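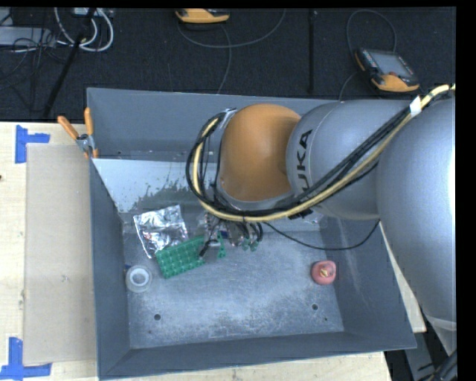

A reader wrote in to ask how we keep a bin-picking demo going for a whole open day without the thing stopping every ten minutes, and could we please include the setup and leave out the theory.

How to Run a Bin-Picking Demo at an Open Day

Posted Thursday, July 12, 2018, by the Skillelia workshop team

These are the steps we follow at the Dallden open day. They assume you already have an arm that picks from a bin in your own lab, a trained operator, and a safety assessment for the room you are going to. If you do not have the last one, get it before you read on.

1. Fix the bin

A metal bin on a wooden table will creep if the gripper pushes against a wall. Clamp it. We put a spring clamp on the rim at the back left, where the arm comes in from the other side. Push on each wall by hand and see if the bin moves. If it does, add a clamp.

Mark positions on the table with blue tape before the doors open. If someone leans on the table at noon you can put things back without measuring again.

2. Choose the objects

Use a small number of things that differ from each other. A crinkled foil package, a green block with raised bumps and a roll of tape give people three kinds of surface to look at, and they can guess which one will be hardest. Foil is usually the popular guess.

Leave out anything with liquid in it. Leave out anything heavy enough to dent the bin floor. Keep spares of each object in a box under the table, as children will ask to hold one and it is easier to hand over a spare than to stop the run.

3. Sort out the cables

Move the arm slowly through its whole range and watch the bundle. The loop at the wrist needs enough slack to turn, but it should not drag across the objects or catch the rim. Retape where needed and do the full range again. Then do the same with the gripper at its lowest point in each corner of the bin.

Cables on the floor go behind the table, away from the visitors' side.

4. Do a dry run

Run the demo with no audience the evening before. Ours went to 137 picks before we were happy with it. Write down every stop and where the object was lying when it happened. Most of our trouble was with flat objects close to a wall – we changed the approach angle and moved on.

5. Set up the barrier and the operator's place

Visitors stay behind the barrier at all times, including when the arm is still. The operator stands where they can see both the bin and the crowd, with the handheld control within reach. One person operates and a different person talks. Do not combine the two jobs, even for a short break.

6. Run the groups

We took groups of four at the Treloar site and that was too slow. At Dallden we had 41 people in the first session, standing in two rows, and it worked because a monitor showed the inside of the bin to the back row.

A session goes like this:

- Say what the arm is going to try to pick up.
- Let it run. Stay quiet for the first few picks.
- If it misses, say so and let it try again.
- Stop the arm fully before any object is changed by hand.
- Take questions with the arm stopped.

Common questions are how it decides where to grab, how strong it is, and what happens if you put your hand in. For the last one, point to the barrier and give the real answer.

7. Pack up

Park the arm, power down in the order your manual gives, and only then unclamp the bin. Check the gripper fingers for wear and note it in the log. Take the tape off the table the same day, or it leaves glue.

Comments (3)

benchpress: We did ours at Luselano in April with two talkers swapping every hour. Voices last longer that way.

m_t_k: What do you do about glare from the foil? Our camera hates it.

Skillelia workshop team: Turn off the overhead light closest to the bin if you can. We also keep a dull-colored package as a swap – not as much fun to watch, but it gets picked.

Contact the workshop | Copyright 2018 Skillelia | Back to top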